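The Classroom That Fits Between Two Phone Calls

When Remzi Taşdemir started at Mosoti, training meant a hotel ballroom, a binder as thick as a brick and a sandwich lunch that everyone remembered far better than the binder. He has been there long enough now to run the company's learning program, and he still keeps that first binder on a shelf behind his desk. "I opened it twice," he told me cheerfully, "and one of those times I was looking for a phone number."

Mosoti handles claims paperwork for small insurers and has 686 people on its payroll, most of whom spend the day talking to customers. Pulling them away for a week was always painful, so in April the company moved its compliance course onto Gendavlow, a platform that cuts lessons into pieces short enough to finish over a cup of coffee.
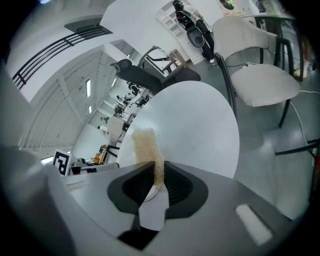

Starting small

The first group had 600 learners, and I'd love to tell you it went smoothly, but the login page had other ideas! Once that was sorted out (it took most of a morning and a good many apologies), people settled in. Some raced ahead in the evenings. Others did one lesson a day, right after lunch, and liked it that way.

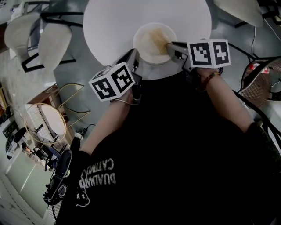 A dish on a round white table, with a gripper at its edge.

Kheri Kinyua, who writes courses for Nalow, has seen the same split everywhere she's worked. She used to write long modules and was proud of them, and it stung a little when she saw how many people drifted off halfway through. Now she writes the final question first and works backward - a habit she picked up from an old geography teacher.

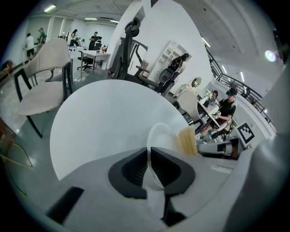 She is also fond of the live session, and she'd like managers to stop treating it as an optional extra. An hour with a real instructor every other week gives people somewhere to bring the odd questions, the ones that never fit into a quiz. Mosoti pays about $900 a session for that hour, and Taşdemir says it's the last thing he would cut from the budget. His next group begins after the holidays, with the login page tested well ahead of time.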